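Search this site
Search for:

Speaker notes: email newsletters for small software companies
18 August 2020

(Slide 1, title. Wait for people to get their audio working. Say hi in the chat.)

Hi everybody, thanks for giving up your lunch for this. I'm going to talk about email newsletters, which I know sounds like the least exciting thing on the schedule, but I've been writing one for Plolteo every other week for a good while now and I have opinions! Please put questions in the chat as we go and I'll try to stop for them after the list section.

(Slide 2)

So, Plolteo makes scheduling software for repair shops. We're small. When I started, the newsletter was a thing that went out when somebody had a spare afternoon, and it had 165 people on it, and a fair number of those were us, our old work addresses, and a couple of folks' parents. The open rate looked amazing. Of course it did, my mom opens everything.

I want to walk you through how we got it to a point where it brings in demo requests most times we send it. I'll also tell you about the stretch in April when I nearly wrecked it.

(Slide 3, the old newsletter. Let them read it for a second, it's painful.)

This was our old layout. There's a banner, then a letter from the company, then product updates, then a blog roundup, then an event, then another event, then a button that says Learn More. Learn more about what? I wrote that button and I couldn't tell you. We counted up the links one day and there were 12 of them, and almost every click went to the first one or to unsubscribe.

What we do now is one topic per email. If I have two topics I have two emails, and the second one waits. The people I work with hated this for a while, because everyone has a feature they want mentioned, and I get it. We made a little page on the site called What's New and I point to it at the bottom in one line. That took most of the heat off.

(Slide 4, length)

People always ask about length. Ours used to run 800 words and now it's closer to 300, but please don't write that down as a rule. Cullel, who make inventory tools and sell to a lot of the same shops we do, send these enormous long ones and their readers love them, they print them out and stick them up by the coffee machine. Their writer used to run a parts counter and it shows in every paragraph. Mine got shorter mostly since I didn't have that kind of material, and padding is really easy to smell. 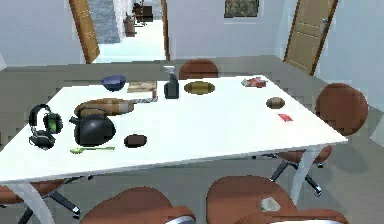
(Slide 5, subject lines. Speed up here, I always run long on this.)

Subject lines. I used to do the clever thing. Puns, song lyrics, one that was only an emoji (a wrench, I thought it was great). Then we tried plain ones, like "How to handle no-shows on a Friday," and the plain ones did better nearly every time. I still sneak in a pun for the holidays, I can't help it.

If you only try one thing after today, go back through your last few subject lines and ask whether a customer would know what's in the email before opening it. You can do it while I'm talking, I won't be offended.

(Slide 6, the April story. Take a breath, tell it slowly.)

Okay, so April. Everything was closing, our shops were calling in with questions we couldn't answer, and I panicked and bought into the idea that we had to be in people's inboxes constantly. I went from every other week to three times a week. Same list, same me, way less to say. The unsubscribes were bad, but what hurt more was the replies. One shop owner wrote back, "I like you guys but I'm drowning over here." I kept that one. It's taped inside my notebook.

We stopped for a whole month after that. When we came back, the first email was a short apology and a link to change how often you hear from us, either every other week or once a month. Loads of people picked monthly. They're still on the list today, and I'm pretty sure plenty of them would have left otherwise.

(Slide 7, the list. CHECK: did the Henare screenshot get updated? If not, skip and just talk.)

A few words on the list itself. We use Henare to send and it does the job. You can tag people by what they clicked, and I'd say start with two tags, customer and not a customer. That's it. I built a giant system of tags early on and then never once used it to send anything different to anybody.

Clean the list, too. If somebody hasn't opened in a year, send one "still want these?" email and then let them go. Watching the number drop is horrible the first time. You get used to it.

(Stop for questions. If it's quiet, ask who here has a welcome email, there's always a good argument.)

(Slide 8, getting sales on board)

Last bit. Our sales folks ignored the newsletter for ages and I took that personally. What changed it was forwarding them the replies. Real replies, with the person's question right there in it. We stole this from Sasirska, they do a Monday-morning style roundup for their sales team, and ours is a lazier version where I just paste things into a channel. Now they send me topics! Half of what I write about comes from a call somebody had.

(Slide 9, contact. Leave it up.)

The slides and the old awful newsletter are both in the shared folder, so go have a laugh. I'll hang around in the chat for a bit if you want me to look at one of yours.

14 shares
3 comments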